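**Ticket 2000-19 – Low coolant warning, Urkmont coach, diesel engine**

Status: Awaiting parts
Depot: Wilmont

The operator reported an intermittent low coolant warning at idle. The level was checked at 103 kPa and no external leak was found. Fault code 27 was cleared and returned within one shift.
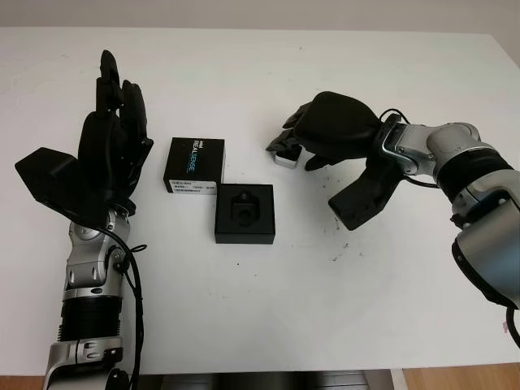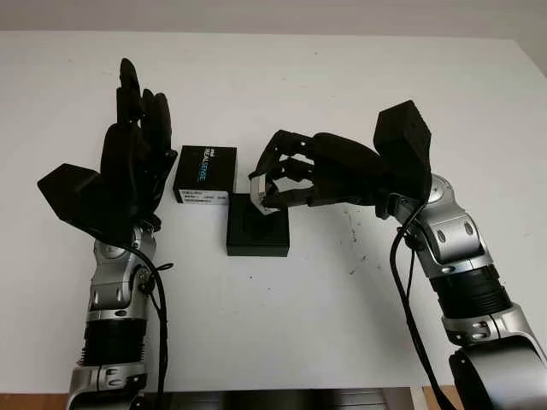
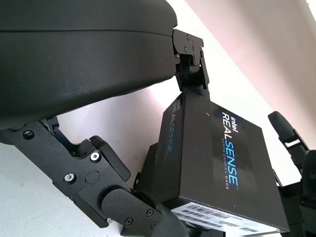
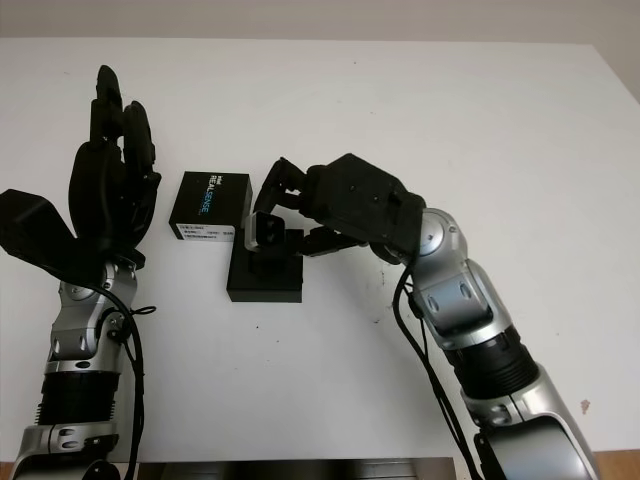

*Entry by Chathurika Dewan, Fleet Support*

The level sensor connector showed corrosion on one pin – a replacement harness is on order. The vehicle is to remain off the road until Kane Halliday authorises its release.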